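Home Projects Year 2 Staff Search

The Shared Sink: what people keep on the ledge and how we might tidy it
Group report — Tamunoemi Okonkwo, Genji Ebihara, Uchenna Ojo

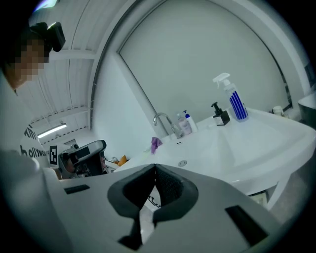
We started with washrooms because everybody uses them and everybody moans about them. Our tutor Musa Onyeka wanted a topic small enough to finish by the end of term. So: sinks. More exactly the bit behind the bowl where bottles get put and then stay.

Category: Student work > Everyday Spaces

Aim

Find out what ends up on the back ledge of a shared sink, whether it gets in the way of cleaning, and suggest a layout that costs next to nothing.

Where

Three buildings on the Clindton site plus the workshop block at Onton. Mostly white basins with a single spout. Some have a proper ledge, some only a narrow rim where nothing stands up for long. We left out kitchens. Genji wanted kitchens in but there wasn't time.

What we did

Went round in the mornings before the cleaners, then again late afternoon. Wrote down every item on every ledge. 409 items over the whole study, across 39 sinks. Uchenna did the sheet, Tamunoemi did the talking to people. A short paper form went out as well and 239 came back, which was more than we'd planned for and took ages to type up.

What was on the ledges

Bottles, overwhelmingly. Four in a row is nothing unusual — a couple of pump bottles, another pump with a label on, a spray bottle with a trigger at the end. Pumps and sprays stand together even though one is for hands and the other (usually) for surfaces. Several people on the form said they had picked up the wrong one at least once. Clear bottles caused more bother than coloured ones, people assume soap.

Cloths next. Hardly ever folded. Left in a heap on the rim near the tap, so they sit in whatever splashes over. Purple, blue, yellow, no system to it that we could find. Yakubu Anozie, who looks after cleaning at Onton, told us there used to be a colour code but the supplier changed and it lapsed.

Then small odds and ends, tucked in by the wall. We put these down as "other" and should have made more headings. A weakness of the study.

Does it get in the way?

Yes, a bit. To wipe a ledge properly you have to lift everything off and there is nowhere to put it except in the bowl or on the floor. The cleaners we asked mostly wipe round the bottles. Rings build up underneath. Worst place was directly behind the spout, hard to get a hand in once there's a bottle either side.

Overflow openings were also missed alot. Not on anyone's list.

What we tried

At six sinks we put up a short rail, hooks for one spray and one cloth, and left only hand soap on the ledge. Rails were Sani ones from the stores cupboard. Ran for two weeks from the end of September.

First week fine. Second week the sprays began drifting back to the ledge at two of the six. The cloths stayed on their hooks, which suprised us. Yakubu thinks it's because a hung cloth is nicer to pick up, and we have no better idea.

Suggestions

Soap on the ledge, one bottle only.
Spray on a hook, trigger facing out.
Cloth hung up. One colour for washrooms, and write the colour on the wall.
Add the overflow to the cleaning list.
Labels turned to the front. Takes seconds.

Problems with the study

Two sinks were out of order for half of it and we counted them anyway. The form didn't ask which building, so we can't split the answers. Morning visits slipped later and later. And six sinks is not many for a trial, we'd want a longer run at Onton before saying anything firm.

Thanks to Yakubu and the morning team, and to Musa for reading two drafts.

Recent projects
Where do the mugs go? A staffroom study
Grastetora bench: seating for a narrow corridor
Coat hooks and how high to put them
Bins at the Clindton gate
Reading corner lighting, second report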